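We use cookies to remember your settings and to count visits. Accept all | Manage choices

10 Nov 2025
By Duygu Tokgöz

Shares 321 | Comments 14

The allergen card in the kitchen

Most travellers with a food allergy carry a card. It is usually the size of a bank card, printed in the language of the country being visited, and it lists what the holder can't eat. The waiter reads it, nods and takes it through a door. What happens on the other side of that door has had little attention from the people who print the cards.

Şengül Saraç has spent three years looking at it. She trains hotel and restaurant kitchens for Prulent, a small firm in Izmir, and since January she has been collecting cards that guests leave behind. She now has 1,251 of them, sorted by language and by the number of words. The median card in her boxes runs to a full paragraph. The median time a cook spends reading one during service, by her own stopwatch, is 14 seconds.

"A paragraph doesn't get read in that time," she says. "The cook looks for nouns. If the first noun is 'condition', he has learned nothing."

Her advice to card writers is narrow. Put the food first, in large type. Put the hidden forms of it second: for milk that means whey, butter, ghee and casein; for sesame it means tahini, halva and the oil. Put the request about clean equipment third, as an instruction. Leave out the medical name, the apology and the thanks. A guest who wants to say thank you can do so at the table.
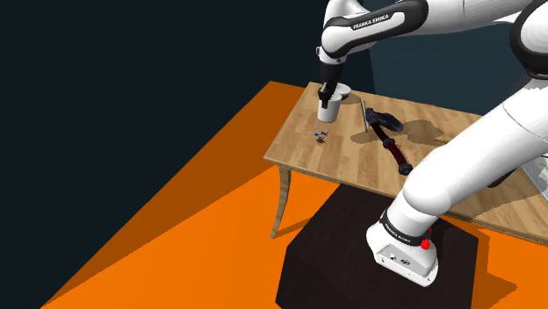 A Franka Emika arm over a white cup on a wood-grain table.

Shared equipment is the larger problem. A cook who understands that a guest can't have nuts will leave the nuts off the plate, and may still use the spoon that was in the nut sauce. Fryers are the usual case. Chips cooked in oil that has held battered fish carry wheat and fish protein, and straining the oil doesn't remove them. Grills come next, then toasters, then the steam wand on a coffee machine, which passes from dairy milk to oat milk all morning with a wipe of the same cloth.

Hernán Henao runs the kitchen at the Çınar, a guest house with a short set menu, and has done away with the fryer altogether. He keeps one shelf of pans with yellow handles for allergy orders. The pans are washed separately and stored upside down. The order ticket is printed on yellow paper to match, and the plate goes out by itself, never on an arm with two others. He reckons the system adds four minutes to a table. He has stopped offering to adapt the lamb, because the marinade is made the day before and contains yoghurt.

Breakfast is harder for him than dinner. A buffet can be labelled correctly at seven and be wrong by half past, once a guest has moved the tongs from the cheese pastry to the plain bread. Henao now plates allergy breakfasts in the kitchen and asks for the order the night before.
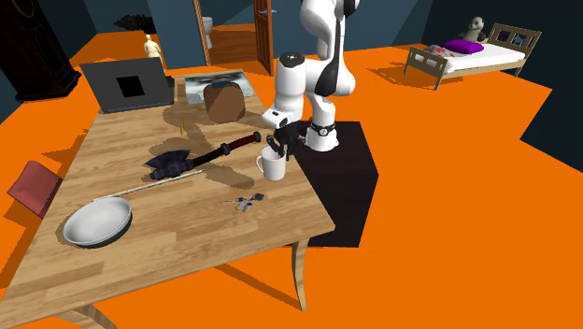

Booking platforms could carry some of this load, and few do so well. Brilum, a reservation service used by smaller hotels, has a free text box marked "dietary". Yiğit Keskin, who looks after its hotel accounts, went through 1,000 entries and found that vegetarian diets, dislikes and severe allergies were written in much the same terms. "No egg please" appeared for all three. The box is being replaced by a list with two levels, one for preference and one for medical need, and the second will require a tick from the hotel before the booking is confirmed.

Kagiso Mnguni, who plans group tours in southern Africa, is not convinced that a tick is worth much. He telephones each lodge ten days before arrival and again the day before, and asks to speak to whoever will be cooking. On the second call he asks what will be served and what it will be cooked in. If the answer is vague, he sends sealed meals with the vehicle. He uses Plomen boxes, which hold their temperature for a day's drive – longer if they are kept out of the sun.

Air travel remains the weakest link. A special meal is requested against a booking, and a change of aircraft or a missed connection can lose it. Mnguni tells his groups to pack one full meal per flight in hand luggage, to keep it solid, and to check the rules on bringing food through the border at the far end. Meat, fruit and dairy are often stopped. Plain rice cakes rarely are.

Saraç's shortest card has nine words on it. She has asked the printer for a version with a hole punched in the corner, so that it can hang on the ticket rail with the order.

Get our travel features by email every fortnight. Enter your address to sign up.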